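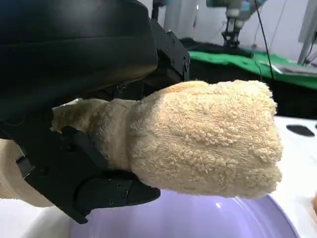
Wrist view, towel in the jaws over the lavender dish.

Linkage gripper on terry cloth: wrist camera placement

kelp_jig
Testing the Prultholm fingers against our old parallel jaws. Terry is the hard case. With the Prultholm set the towel bunches into a thick roll ahead of the fingertips and the wrist camera loses most of what lies behind it. Grip force is at 60 percent. I lowered it in steps and kept the same camera mount throughout. Has anyone moved the camera outboard of the bracket?

mmorikawa
Yes, on a Minura arm. You gain a view of the fingertip and lose the far side of the table. I went back after 2 days. For cloth I would change the grasp point first. You are holding it near one end, so the free part swells out toward mid-frame.

kelp_jig
Grasp point comes from the policy. I can bias it but I would rather not.

nenport_ctl
Disagree with Miyuki. The grasp is fine. The problem is relying on the wrist view during transport. Switch to the head view once the jaws close. Chenxi Shao posted a config for that in August, post 2935 in the controller section.

mmorikawa
The head view has its own problem. The grippers cover the near row of objects. Can you post a head still with your usual layout?

kelp_jig
Same table, head camera. Cloth on the left, plate in the center, orange and white bun on the right, mug farther back. 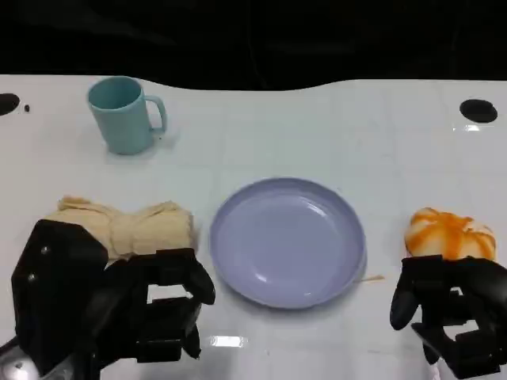

Re: head view and occlusion

mmorikawa
As I said. The left gripper hides the lower part of the cloth and the right one hides the bottom of the bun. The mug and plate are clear. I would also watch the glare below the plate. On a glossy white top our depth drops out in spots like that.

nenport_ctl
Both arms are low there. Raise the start pose and the cloth clears. Glare is a lighting fix, unrelated to grippers.

kelp_jig
Depth is off, RGB only. I will raise the start pose and run 7 grasps per finger set, old jaws first, same force.

jia_bench
Log jaw position as well as force. On terry the loops compress and the force reading settles late.

kelp_jig
Jaw position is logged already. Will post the numbers in this thread.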